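22/10/2026

Querido diario: hoy he pasado la tarde con la cocinita de juguete y me lo he pasado mejor de lo que debería admitir a mi edad. El bote de kétchup es mi favorito, con su etiqueta de Heinz y ese rojo tomate tan chillón. Por la parte de fieltro ya le asoman las fibras en los bordes y me gusta todavía más, qué le voy a hacer.

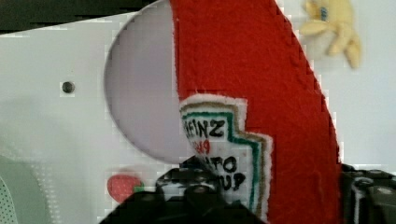 Total, que me puse a montar la mesa como si viniera alguien a cenar. Tenía en la cabeza un menú de lo más serio (kétchup, fruta y ya veríamos) y puse la radio bajita. De postre, plátano, eso lo tenía clarísimo. El escurridor verde clarito me da pena meterlo en una caja, es tan mono – y el hornito negro ocupa media vida, pero sin horno no hay cena que valga.

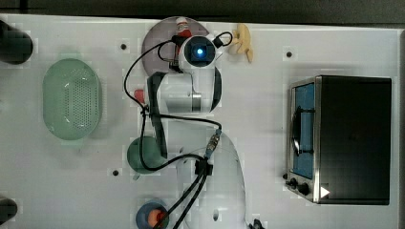

Luego me entró la duda de siempre con el plato grande, el malva. ¿El bote de pie o tumbado? De pie parece un bar de carretera, tumbado parece un pescado. Me quedo con el pescado, y la fresa cerca, por darle alegría. En mayo me gasté 14 euros en Wastero en comiditas de estas y juré que eran las últimas. Ja.

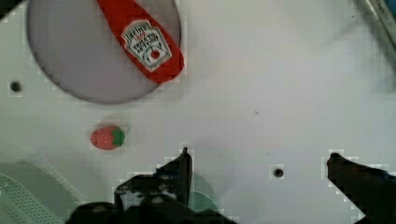

El kétchup en su plato y la fresa, aparte.

Después merendé yo de verdad, pan con queso, y volví a mirar la mesa con la taza en la mano. Quiero coser unas patatas fritas de fieltro, que un kétchup sin patatas está muy solo. Me queda tela amarilla de la que compré en Prarkel, creo que llega. Se lo conté a Boris Zelenák y tardó nada en contestar.

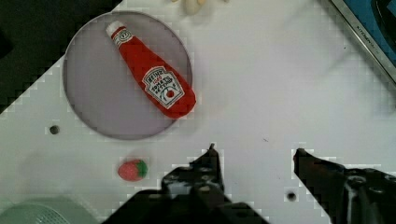
Boris Zelenák: Menos patatas y más pan, que con ese bote lo que pide el cuerpo es un perrito caliente. Si coses la salchicha, yo pongo el relleno.

Pues mira, salchicha también. Mañana busco el hilo marrón.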